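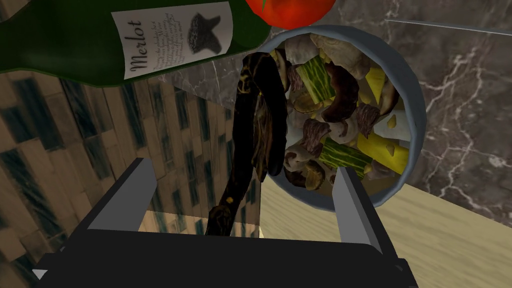
Figure 3. Simulated view over a pale counter, with a tiled wall behind and the two gripper fingers open.

4.2 Who gets to say no

Much of the literature on delegation assumes that a manager who hands over a decision has, in fact, handed it over. Our interviews suggest a looser arrangement. At Clutuda, a mid-sized maker of kitchen fixtures, team leads were told in September that they could approve any purchase under 400 dollars on their own signature. We then read the purchase log. Of 477 requests that fell under the limit, 322 had been forwarded upward anyway, most with a note along the lines of "just so you're aware." The senior managers, now aware, replied.

Garg's earlier work calls this "courtesy escalation," a polite name for a polite habit. Team leads told us they forwarded requests to be safe. Senior managers told us they answered because it would have been rude to ignore a colleague. Both groups described the new policy as a success and gave it high marks in the closing survey. One lead, asked when she had last refused a request herself, thought for a while and then offered to check with her boss.

The pattern at Nondo was different, though hardly more encouraging. There the founder had stopped attending the weekly planning meeting so that staff could run it themselves. Staff responded by scheduling a second meeting to prepare what they would tell him about the first. Bajpai, who coded the meeting notes, found that the founder's name came up more often after he left the room than before. We had not planned a measure for this and had to add a column.

Only at Gruvine did decisions appear to stay where they were put. The difference may lie in how the handover was worded. Gruvine's managers were given a short written list of things they would no longer be asked about, and the list was kept to by the people who wrote it, including during one badly judged order of office chairs. The chairs are still in use. Several respondents brought them up, with some pride, as proof that the policy was real.

We tested this reading against the full set of 1107 messages coded for the three firms. Where a senior manager had let at least one poor choice stand, later requests were less likely to travel upward. General statements of trust, of which all three firms produced a great many, showed no such link. Michalík's model predicts the reverse, and we return to that disagreement in Section 5.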